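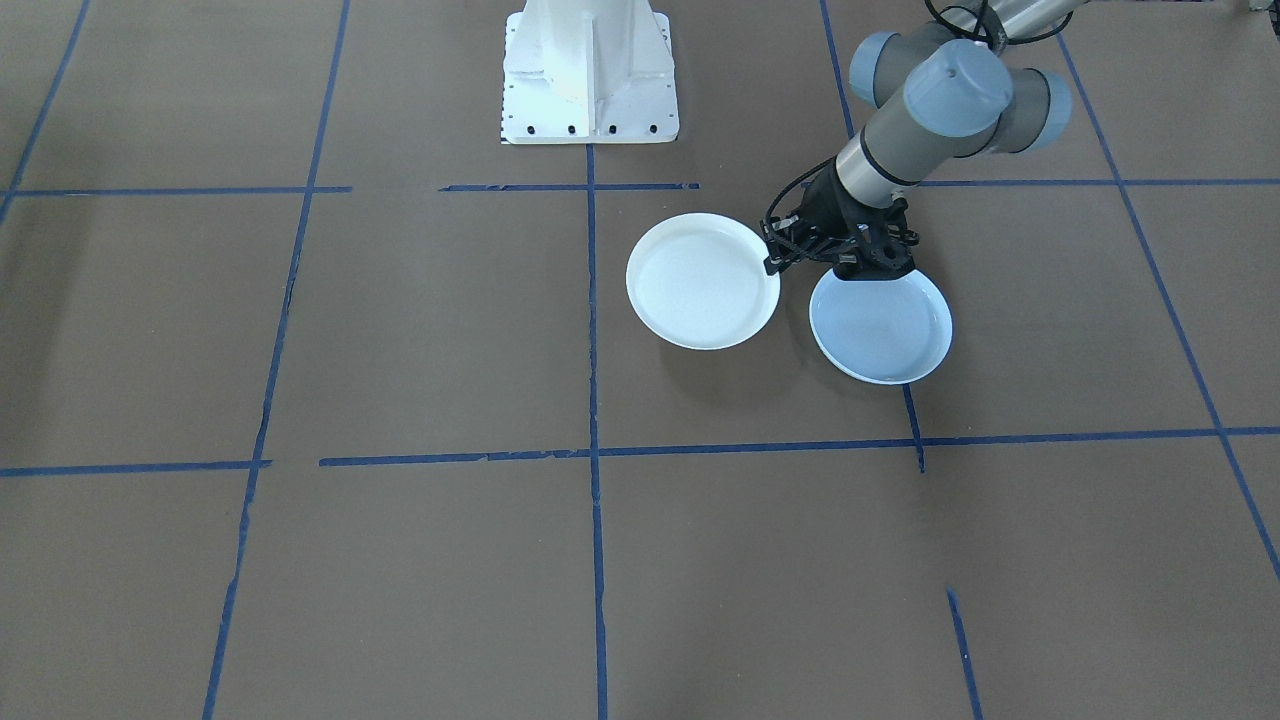
Opinion > Home Life > Kitchen

September
By Manon Morin

I'd like to say a few words in defense of the ugly dish.

You know the one. It lives at the bottom of the stack and it came from a yard sale, or from an aunt, or from the apartment you rented before this one. It doesn't match anything. When people come over you reach past it for the good plates, and then the minute they leave you eat cold noodles out of it standing at the counter.

Mine is a shallow brown thing with a chip at the lip. I've had it through 2 marriages (one of them mine, the other my sister's, who borrowed it for most of hers). I have never once thought about replacing it, and last month I found out that makes me a bit of an oddball on my street.

What happened is that my neighbor Annapurna Mathew decided to get rid of every plate in her house and start over. She'd been to Krishnan, the big home store out past the ring road, and come back with a matching set for 8. Dinner plates, side plates, bowls, the works, all in a sort of oatmeal color. It's a nice set! I told her so and I meant it. Then she carried the old stuff out to the curb in a laundry basket, and I stood there in my slippers feeling like I was at a funeral.

I went through the basket, of course. I took home a yellow saucer and a soup bowl with a rooster on it. My husband said we didn't need them, and he was right, and they're in the cupboard now.

My trouble with matching sets is that they make everybody nervous. Break one plate out of eight and you've got a hole in the set, so you go looking for the replacement, and the company has changed the glaze or dropped the line. Annapurna has lost one already. She called the store and they offered her up to 10 percent off a whole new set, which I thought was a lot of nerve. Break one plate out of a pile of strays and you sweep it up and get on with supper.

I also think kids eat better off strays. I can't prove this. Prakash Pai, who taught with me for years, says it's nonsense and that kids eat when they're hungry. But at my house they fought over who got the rooster bowl, and whoever won it finished their soup to get down to the rooster. Prakash raised his on white plates and they were picky as anything, so there you go.

Now, I'm not going to pretend everything old is worth hanging on to. If the glaze is cracked all over, or you've got some painted piece and no idea what's in the paint, don't put your lunch on it. Stick a plant on it. And I do get the appeal of a cupboard where things stack. Mine doesn't. Mine goes off like a cymbal every time somebody wants toast.

Still, I'd ask you to wait a week before the basket goes to the curb. Pick out the one you'd miss and shove it to the back behind the oatmeal ones. And if you live anywhere near me and you're tossing a gravy boat, knock first, I've been after one since spring.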